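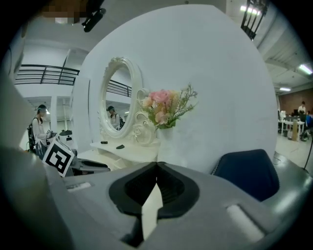
4.2 Colour terms in the inventory reports

The second part of the corpus is made up of check-in and check-out reports from rented homes in Clambridge and Predorby. After duplicates were removed there were 3,194 reports, of which 2,669 gave a colour for at least one painted or coated surface. The rest named the surface and its condition only ("door, good, one scratch") and are left out of this section, though they are used again in 4.4.

Pale surfaces caused most of the difficulty in coding. Clerks used white, off-white, cream, ivory, magnolia and, in the Predorby reports, a group of words formed with "milk" or "bone". Following Petkov's earlier scheme, we first treated magnolia as a paint name and the others as plain colour words. This did not hold up. In 437 reports magnolia was applied to items that are not normally sold in that shade, such as blinds, tiles and the insides of cupboards, and we therefore moved it into the same class as cream.

Off-white was the hardest term to place. Some clerks used it for a warm shade and some for any white that had aged. Light matters too: a narrow off-white panel lit on its face and bounded by shadowed edges (Figure 3) may be entered under one word by a clerk who looks at the face and another by a clerk who takes in the edges. The reports rarely say what the light was like. A few give a time of day, but too few for us to use it as a factor.

Two of the authors, Berisha and Van Damme, coded the pale terms separately. They disagreed on 74 entries, nearly all of them compound forms such as "creamy off-white" or "white (yellowed)". These were settled in discussion with Xaba, who had not seen either set of codes. Where a clerk gave both a colour and a cause, as in "yellowed", only the colour was kept and the cause was passed to the damage list – a choice that lowers the number of compounds but makes the two towns easier to compare.

The main difference between the towns is in how far the first report fixes the wording of the second. In Clambridge the check-out clerk normally has the check-in report to hand and copies the colour word from it, even when a different word is used for a matching item in the next room. In Predorby the check-out report is written on a blank form, and the two are compared later at the office. Changes of colour word are more frequent there, and they run mostly in one direction, from white to off-white or cream.

It would be easy to read this as evidence that the paint had darkened. We do not think the reports can bear that reading. Petek, who worked with the lettings firm Dervishi while the forms were being redesigned, found that clerks chose darker words when a room was empty, whatever the age of the paint. The same shift appears in our October reports from homes that had been repainted between the two visits. Section 4.3 looks at these in more detail, beginning with doors and door frames.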